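The Navine lot (judicial selection)

The Navine lot is the way the district of Navine fills an empty seat on its appeals bench. Sitting judges and senior lawyers put names forward, the names get checked, and then the winner is drawn by chance in open court. I've been keeping this page going for a good while now, and it's still the entry I get the most mail about, so I've tried to write it the way I'd explain it to a neighbor. Corrections are welcome, especially from people who have sat through a draw!

Background

Before the lot, Navine did what most small districts do. The governor picked a judge, usually the longest-serving one, and everybody grumbled for a week and moved on. The trouble started when a governor skipped over the two most senior judges and gave the chief's chair to a lawyer from Restel who had never sat on a bench in his life. He lasted one term. The rulings from those years are still cited, mostly by people arguing that they shouldn't be.

The passed-over judges sued, and the case (usually just called Arruda, after the older of the two) went up and came back down with a very odd result. The court said the governor had every right to ignore seniority, because seniority was a custom and had never been written into the charter. But it also said the charter's phrase "chosen among equals" had to mean something. It didn't say what. I've read that opinion more times than I'd like to admit and I still think the last few pages were written in a hurry.

A petition followed. The rule at the time was 600 signatures to put a charter change before the voters, and the organizers had them before the spring thaw. The measure passed easily in Restel and in the farm towns, and lost in the river wards along the Sikier, where a lot of the lawyers live.
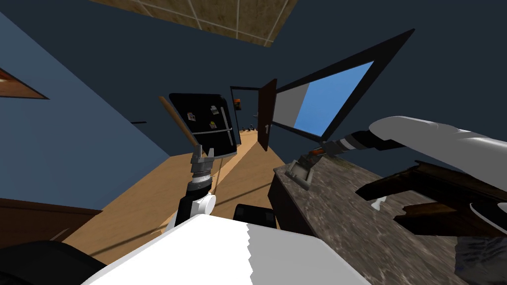
Eligibility is the part people get wrong most often, so I'll go slowly. A candidate needs to live in the district, must have practiced or judged there, and can't be older than 66 on the day of the draw. Nobody can nominate themselves. The clerk then posts the names in the courthouse lobby on what is officially called the Roll of Equals, which sounds like it ought to be carved in marble. It's a single sheet, and you could hang it under one of the three little magnets on that black refrigerator with room left over for the grocery list. I bring it up because newspapers from outside the district keep describing the Roll as a big leather book. There was a leather book once, but it held fines.

Once the sheet is up, the objection period runs for 20 days. Any resident can file an objection, and the grounds are pretty narrow: a false statement on the form, an unpaid judgment, a conflict that can't be cured. "I don't like him" has been tried. Objections are heard by a judge brought in from another district — a good rule, in my opinion, and one of the few things both sides of the old fight agreed on.

The draw

The draw takes place in the large courtroom in the morning, before any cases are called. The clerk reads each name aloud, folds the slip, and drops it into the vessel. Then the vessel is closed and turned, and the youngest juror on that term's list reaches in. The name is read twice, and the new judge takes the oath right there if he or she happens to be in the room. One time the winner was home with the flu, and the court sent a deputy with the papers, and the oath was given through a screen door. I love that story and I've never been able to find a second source for it, so treat it with care.

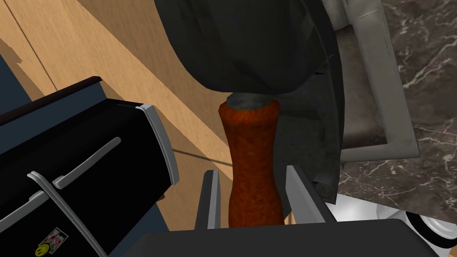

The vessel gets its own paragraph because it has caused its own lawsuit. The charter only says slips must be drawn from "a closed vessel which does not show its contents," and for the first few draws the clerk used a hatbox. A losing candidate complained that the slips lay flat on the bottom and the last one in was the easiest to grab. So the court ordered an upright one with a lid. If you want the general outline, look at the speckled, reddish-orange piece with the smoky gray top: a bit wider up high, slimmer through the middle, then flaring again toward the bottom. The court's is taller and plain gray all over, but the waist is the part that counts, as it's supposed to make the slips tumble past each other when the thing is turned over. Does it work? I've seen no study either way. The complaint was dropped, anyway.

Criticism

The usual complaint is that luck is a silly way to hire anyone. Supporters answer that the checking happens first and that luck only picks among people who have already passed. I lean toward the supporters, though I'll admit the pool has gotten thin. Some draws have had only a couple of slips, and a lottery with so few tickets doesn't feel like much of one. There's also the matter of the chief's chair, which is still filled by the governor under the old language — the petition never touched it. A lot of voters thought they had fixed exactly that.

A second measure, to put the chief's chair into the lot too, has been kicking around Restel for a while. It would raise the signature requirement to 2000, which strikes me as a strange thing for a reform group to ask for, but I'm told it was the price of getting the river wards to talk.
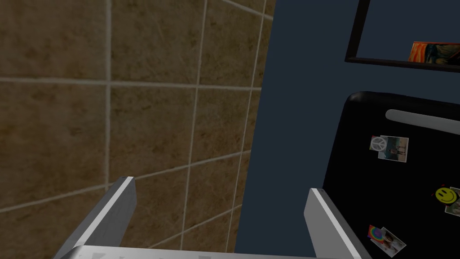 Ambros Wieser wrote in to say that I have the Arruda ruling slightly wrong. In his reading, the court did explain "among equals," in a footnote, where it said the phrase covers anyone the bar would accept as a colleague, and he thinks the whole lot grew out of that footnote and owes very little to the petition. He also says the river wards voted no over the age limit and had no quarrel with the draw. I've looked at the footnote again and he has a point about the wording. On the wards I'm not convinced, and I'd want to see the precinct returns before changing the section.

See also: Arruda (ruling); Roll of Equals; Sikier wards; Acting judges in Navine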